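Category: Textbooks / Automation and Practice

Chapter 4. What a Rule Is Worth

Most books on robot safety begin with a list of standards. This one has put them off until chapter four, on purpose. A student who meets the standards first tends to believe them, and then walks into a working hall and finds that half the clauses have no obvious owner.

Take the site rules at Skerby, which we shall return to often. The June edition ran to 169 clauses. It told staff how to label a cable, how to sign for a tool and how to report a fault. It did not say who could stop a session. Clause 40 came closest, and it said that work should pause "when conditions require". I have asked several classes what that means and have never had the same answer twice.

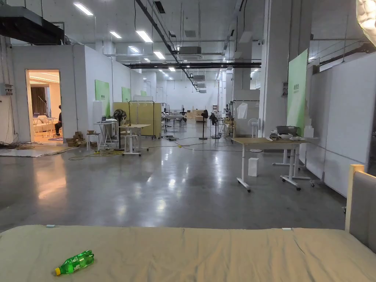

A clause of that kind is easy to write and very hard to break, and that should make you suspicious of it. If no behaviour could ever count as a breach, an audit against it will always pass. Skerby passed with a score of 92. The score was then quoted in a tender for Flalport as though it measured safety. It measured paperwork.

4.1 Rules for the hand and rules for the room

Older standards deal with the room: fences, marked floors, locked doors. They suit a machine that is bolted down. They have little to say about a gripper that a person picks up and carries to a bed or a table, where the tool goes wherever the arm goes. Writers of guidance have mostly responded by copying the fence clauses and changing the nouns.
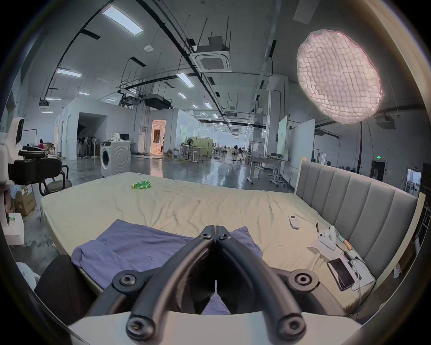
Fig. 4.2 Hand-held gripper over a bed, with a piece of lavender fabric and small items on the sheet.

Good practice for this sort of work is usually said to start with a clear surface. Does it? The homes these systems are meant for are full of phones, pens and chargers. A rule that clears everything away may give tidy records and a machine that has never met a cable. A rule that clears nothing leaves leads where they can snag. The Floltular guide asks for both in the same paragraph -- a "realistic" layout and one "free of unrelated objects" -- and leaves the reader to choose.

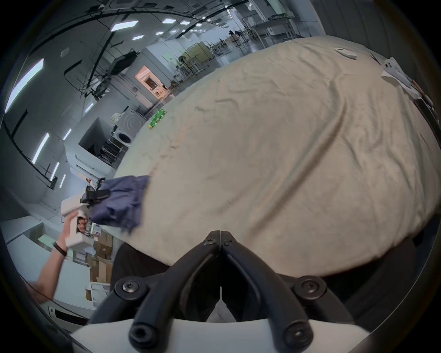

Rustad

My own view is that the choice should be written down before work starts, in one line, by the person holding the tool. You will meet people who find this too casual. They prefer a form. Flalport had a form, and 1468 copies of it were filed with the layout box left blank.

Before going on to 4.2, find any set of site rules you can get hold of and mark each clause that somebody could be caught breaking. Keep the marked copy. We shall need it when we come to incident reports -- and to the question of who reads them.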